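Vorcombe 台式机拆装资料集说明

版本说明

资料集名称:Vorcombe 台式机拆装资料集
整理单位:Pamthorpe 设备翻新工场
零件编号体系:Flomeck
当前版本收录:163 组记录,涉及 17 种机箱结构
主要语言:中文,部件名称附英文对照
更新频率:每年一次,一般在一月

一、内容概述

本资料集记录办公用台式电脑在翻新过程中的拆卸、检查、清洁和重新装配。每组记录对应一台机器的一次作业,包含照片、步骤表、零件清单和备注。收录的机器以企业淘汰的塔式机为主,也有一部分小型立式机。笔记本、一体机和机架式服务器不在收录范围内。

资料整理的出发点是工场内部培训。旧的培训材料是纸质活页,按机型分册,同一种操作在不同册子里写法不一致,比如“扩展槽压扣”一词先后出现过四种叫法。重新整理时统一了名称,并把照片和步骤对应起来,后来陆续有维修班和职业学校索取,于是补了这份说明。

二、目录结构

根目录下有五个文件夹。

photos:照片,按机器编号分子文件夹。
steps:步骤表,每台机器一份,CSV 格式,UTF-8 编码。
parts:零件清单,CSV 格式。
notes:备注,纯文本。
vocab:名称对照表和状态代码表。

机器编号由三部分组成:机箱结构代码、入库月份、流水号。流水号不重复使用。机器报废后编号保留,步骤表最后一行的状态写 scrap。

三、步骤表字段

step_no:步骤序号,从 1 开始。返工步骤在序号后加字母 r。
action:动作,取值见 vocab 文件夹中的动作表,常用的有 open(打开)、remove(取下)、insert(装入)、clean(清洁)、inspect(检查)、lock(锁紧)。
target:操作对象,填 Flomeck 编号。
tool:所用工具。徒手操作填 hand。
orientation:机箱放置方式,取值为 upright(直立)、side(侧放)、inverted(倒置)。
photo_ref:对应照片。一个步骤可以没有照片。
remark:备注,自由文本,不超过 70 个字。

orientation 是第二版新增的字段。第一版的记录里这一项由整理人员根据照片补填,无法判断的留空。

四、零件名称与判读

塔式机侧放、开口朝上时,多数内部部件可以直接看到。标注零件时以机箱自身为准,不以照片的上下左右为准,免得同一台机器换个方向放就得重新写一遍。名称对照表里每个零件只有一个正式名称,其他叫法列在别名栏,检索时两者都可以用。

判读时先确认主板,再看处理器插座的状态,然后依次是显卡、扩展槽、芯片组散热片、电源和驱动器区。插座分三种状态:closed(扣合)、open_empty(打开且无处理器)、open_loaded(打开且有处理器)。只有能看见触点区域时才可以填 open_empty,被散热器或线缆遮住的一律填 unknown。 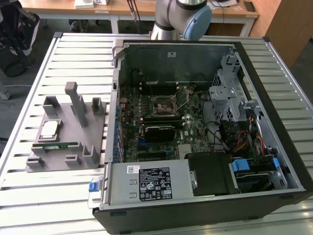 图 1 侧放在铝型材工作台上的塔式机,侧板已取下,处理器插座记为 open_empty。

颜色在判读中只作参考。不少厂商用蓝色塑料表示可徒手操作的部位,图 1 中扩展槽压扣、电源一端的释放片和硬盘托架的把手都是蓝色,但主板上的那排扩展插槽也是蓝色。插槽不属于徒手释放件,标注时填 slot,不要按颜色归到 latch 类。绿色、黑色和蓝色的主板在收录的机器里都有,颜色不单设字段。

显卡以外罩和所在插槽共同确定。外罩上有厂商标志的,可以在 remark 里写明,例如 Dell;看不清型号的不要推测。芯片组散热片与处理器散热器是两个零件,前者编号以 HS-C 开头,后者以 HS-P 开头。早期记录中两者混用的情况较多,已逐条改过,仍可能有遗漏。

电源的铭牌、条码贴纸分开登记。铭牌字迹清楚时录入额定功率,字迹过小或反光时只登记 label_present,功率栏留空。功率不允许用同型号机器的数据代填。

驱动器区的写法比较杂。金属的多孔支架记 cage,塑料外壳的记 enclosure,可抽出的托架记 caddy。是否装有硬盘要看到硬盘本身才能登记,仅看到托架把手时,drive_present 填 unknown。

五、作业台与拍摄条件

作业台为铝型材拼成的条形台面,型材之间留有缝隙。小螺钉容易掉下去,所以零件清单中的螺钉数量以托盘内清点的结果为准,不从照片上数。台面不铺垫的记录标 bare,铺防静电垫的标 mat。

照片以固定机位为主,少数细节照为手持拍摄,文件名末尾带 h。同一台机器的照片曝光可能不完全一致,未做统一调色。需要比较金属件锈蚀程度的,请以 notes 中的文字描述为准。

六、清洁与装配记录的填写

清洁步骤按部位填写,不按时间填写。风扇、散热片、电源进风口各占一行。使用气吹填 air,使用刷子填 brush,两种都用过的写成两行,序号连续。

处理器插座的压框打开以后,到装入处理器或加盖保护盖为止,中间插入的步骤都要在 remark 里注明插座状态。这一条在前两版里执行得不严,有 inspect 一步之后直接跳到 lock 的情况。使用这部分数据时请先用 check_socket 脚本过滤,脚本放在 vocab 文件夹里。

显卡取下前须登记压扣位置。压扣分整排联动和单个独立两类,从静态照片上往往分不清,标注人员应查机箱结构表。表中没有的结构填 pending,等补录后再改。

装配完成后的通电结果不在步骤表里,写在 notes 中,只记通过与未通过两种。未通过的机器可能有多组记录,以最后一组为准。

七、数据量与划分

照片按机器划分,不按张数随机划分。同一台机器的照片不会分到两个子集。每个机器文件夹最多 500 张,超出的部分另建文件夹,编号后加 b。

练习集用于课堂,步骤表完整。考核集只给照片和零件清单,步骤表由 Pamthorpe 保存,需要核对时可以来信索取。机箱结构在两个子集中的比例不一致,考核集里旧机型偏多。

八、已知问题

部分早期记录的 tool 字段把内六角和梅花头写成同一个代码,尚未改完。

电源取下步骤中,释放片的动作有时写 open,有时写 unlock。动作表以 open 为准,unlock 将在下一版删除。

Nguyen-Tran 培训部捐赠的一批记录使用另一套零件编号。对照关系见 vocab 中的 nt_map.csv,线缆类尚未对照,检索线缆时需要用原编号再查一次。

标签上的序列号已在零件清单中去除,照片中能辨认的部分也做过遮挡。如发现漏遮,请注明机器编号和文件名,我们会替换该照片。

九、使用与引用

资料集可用于教学、内部培训和非商业研究。转载照片时请保留机器编号。修改过的步骤表请改名后再分发,避免与原表混淆。

步骤表反映的是翻新工场的做法,与厂商维修手册有出入时,应以厂商手册为准。涉及电源内部的操作没有收录,工场不拆电源外壳,故障电源整件更换。

引用时写“Vorcombe 台式机拆装资料集,Pamthorpe 设备翻新工场”,并注明所用版本。

十、更正记录

第三版:增加插座状态 open_empty 与 open_loaded 的区分;芯片组散热片单独编号;删除重复照片。
第二版:增加 orientation 字段;动作表由自由填写改为固定取值。
第一版:由纸质活页转录。

更正意见请按“机器编号、步骤序号、原内容、建议内容”的顺序填写,放入 notes 文件夹中的 corrections.txt,一条一行。已经处理的条目会在行首加 done,不删除。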